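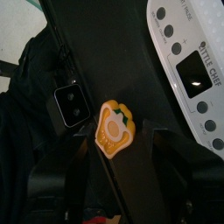 Pepper slice between the fingers, Little Chef panel behind.

Teleop station check, Diltmont room – February 2025
Checked by me (Lucie Sandhu), with Mirsad Radonjić on the stop button

Finger pads: OK. Wiped both, no tears.
Wrist camera: OK. Gave the lens a quick clean too!
Stop button: OK. Tried it 9 times, cut out every time.
Hand guiding: FIX. Joint 4 feels sticky when I push the arm toward the play kitchen – Wondimu, can you look?
Remote lag: OK, up to 32 ms. Way better than October.
Grip force: PASS, but go easy on the trigger with the thin toys, please.
Demos saved: 104, and I tossed 8 where I fumbled the handoff (sorry).

We use cookies to remember your settings. Accept
Contact | © Herine | Back to top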